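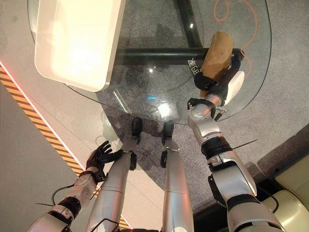

Indside: questions we get about the robot

We receive many of the same questions by mail, so I collected the answers on one page. I update it when something changes in the build.

What is Indside?

Indside is a humanoid robot with two arms, two legs and two hands. We build and change it in the shared workshop in Drerkow, in the evenings. The present work is on picking up light household things from a table and putting them in another place.

Did you make all the parts yourselves?

No. The arm joints and leg joints came as a used set, and we paid 2000 for it together. The covers, the cable holders and the control box are our own work. The software for the hands is called Edeck and we wrote it from the beginning, two times. The first version could not be saved.

Why do you practice on a glass table?

It was the table we had. Later we noticed that it is a good test, so it stayed. The depth camera often looks through the top and measures the carpet and not the glass. Edeck must therefore use the known height of the table, which we enter by hand before each session. If you move the table to a softer carpet, please measure again. A difference of 3 mm is enough to make the fingers push on the glass.

Can it hold soft things?

Yes, but soft things are harder than hard things. A paper bag changes its form when the fingers close, and then the position that was calculated one moment before is wrong. We close the hand in small steps and stop when the motor current rises. The limit for paper is set to 40 on our scale, where 300 is the highest value we allow for any object. These numbers have no unit and they will not be correct for your motors.
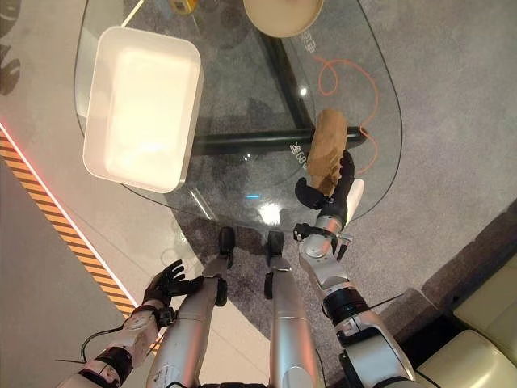 Right hand with the paper bag, tray and dish on the table.

Does it use both hands?

Both hands have the same software, but most of our tasks are for the right one. For these tasks the left hand is kept open. A closed left hand was in the way of the camera when the arm came forward.

What does the camera see?

It looks down from the head, so the arms and the feet are also in the view. The program removes the arms before it searches for objects. Reflections from the ceiling lights are still a problem. A bright spot on the glass was once accepted as a plate, and the hand went there with great confidence.

How do you protect the cables?

Not well enough. We leave a loop near the wrist so that the joint can turn fully. Without the loop, the plug comes out. With too much loop, the cable catches on the tray. If you have a better solution, I will be glad to read it.

Can I visit and try it?

Members of the workshop can come in the evening, after 7 pm. In August we are closed. Please stay on your side of the striped tape when the motors are on, also if the robot is standing still.

Where can I get the files?

The covers are in the folder named Amin, with the drawings for the older wrist. Edeck is not published yet, because the installation works only on our own computer. I am writing the instructions now, slowly.

This website uses cookies to remember your settings. By continuing to use this site you agree to our use of cookies. Accept | Read more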